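Exposure notes for small shiny parts. Long one. The subject is the perception node in our gear cell and why I spent most of November rewriting the part of it that decides when it is allowed to be sure.

Background. The node takes two camera streams, one from the wrist and one from above. It puts out a list of candidate grasps, each with a pose and a confidence. The planner takes the top one and asks the controller for a path. That is the whole interface and I would like to keep it that small.

The old version ran a plain threshold, then an ellipse fit, then a tooth check on the outline. On painted or printed parts it was fine. On bare metal it fell over, in a way that was hard to see from the logs.

The failure looks like this. A metal face saturates. The outline of the part and the highlight on the part become one blob. The ellipse fit still converges, with a low residual, on the wrong shape. Confidence stays high and the planner believes it.

I pulled 1,739 stored wrist views and re-ran the old node over them offline. It disagreed with the hand labels by more than the finger clearance in 154. The mean confidence on those was no lower than on the good ones. A number that doesn't move when you are wrong is of no use to a planner.

First thing I tried was shorter exposure. Obvious, and it does help the bright faces. It also crushes the dark side of the teeth into the mat, so the outline loses every other tooth on the shadow side. You swap one wrong ellipse for another.

Second thing was bracketing, three exposures merged per view. Good pictures. The arm has to be still for all three, and the merge step added more delay than the controller people were willing to accept. Jui-lin Huang asked me politely what the budget was and I took it out again.

What stayed in: a per-pixel saturation mask carried right through the pipeline. Each edge point now knows whether either of its neighbours was clipped. Clipped edge points get a low weight in the fit. If too much of the ring has low weight, the node reports the pose with a wide covariance and says which arc it could not see.

The planner can do something with that. It used to have two choices, go or don't go. Now it can ask for another view, with the wrist turned so that the missing arc comes into better light. Parveen Weerasinghe wrote that side and called the service Trollenura. I was not consulted on the name.

One rule we argued over. The second view must not be allowed to raise confidence by itself. It may only shrink the covariance where it has unclipped edge points of its own. Otherwise two bad views agree with each other and you are back where you started.

Shadows are a separate problem. The gripper and arm throw their own across the mat, and the shadow edge moves with the wrist. We know the arm pose and we know where the lamp is, so the node projects a rough shadow region and drops edges that lie along its border. Rough is good enough. Tight was worse, as it began cutting real edges whenever the lamp had been nudged.

Time sync matters more than I had allowed for. The two streams were stamped on arrival, and the arrival times wander. We now stamp at the driver and interpolate the arm pose to the stamp. That alone removed a class of bug Tien-fu Chuang had been calling "the ghost gear" – a second candidate a few millimetres from the first, always trailing the direction of travel.

Wrist view, then the view from above.
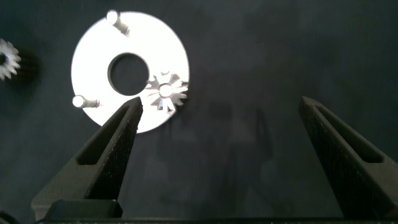
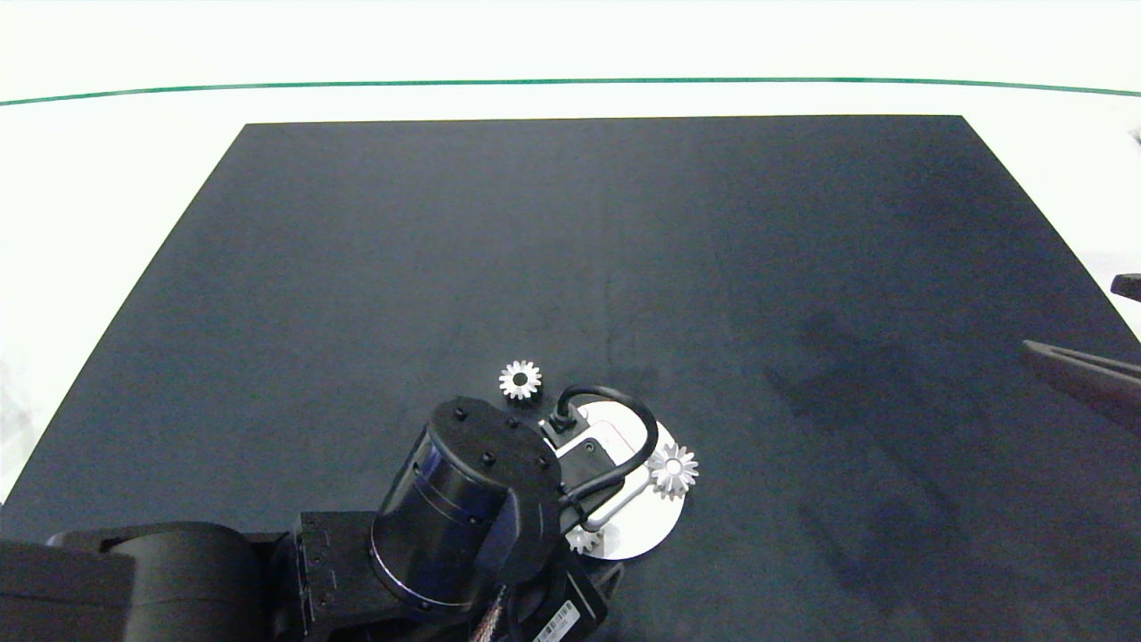 Scoring comes after the mask. Candidates are ranked by clearance for both fingers first, then by how well the pose is pinned down, and only then by travel. Overlap is the part I still dislike. In the wrist view a small gear sits partly over the edge of the disc, with several teeth past the rim, and the disc itself is bright enough to look as if it glows. The old code would try to fit one outline to a pair like that. The new one splits the contour wherever the curvature changes sign sharply, fits the pieces on their own, and refuses to merge any two whose centres disagree. The gear lying flat by itself near the cylinder's cap, in the view from above, is the easy sort: dark hole in the middle, dark mat all round, teeth evenly spaced.

Pegs are handled by not handling them. Two short pegs standing on a disc make two streaks and some odd edges inside the outline. We fit the outer rim and the centre hole, check that they are concentric within tolerance, and mark anything between them as a keep-out for the fingertips.

Tooling note. All of this can be replayed from a log with no arm attached. The replay tool is called Vonus. It takes a log, a config and a commit, and gives you a table of what changed between two runs. If a change to the node arrives without a Vonus table, Cheuk-hei Chou sends it back.

The regression set is 199 views at present, picked by hand to be awkward. A full replay takes around 700 seconds on my desk machine. Long enough to make tea, too long to run on every save, so there is a short set as well.

Still open: the split step gives up when two gears overlap with their centres nearly in line. It reports no pose, which is the right answer but does not get the gear picked up. Ideas welcome. The weights for the mask are in the config file under the cell name, Vormont, with the units written next to them this time.

Comments

Chun-yin Ho: Did you try a polarising filter on the wrist camera before doing all this in software?
Reply from author: Yes. Helps at some wrist angles, does nothing at others, and costs light at all of them. It is back in the drawer.

chung_b: How do you pick the cut-off for "too much of the ring"?
Reply from author: By replay. Sweep it, plot missed picks against extra views, choose the knee. It will be different for your lamp.

mtk: Would like to see the covariance format. Ours is a single float and I am ashamed of it.

Contact | Copyright the author, all rights reserved | Back to top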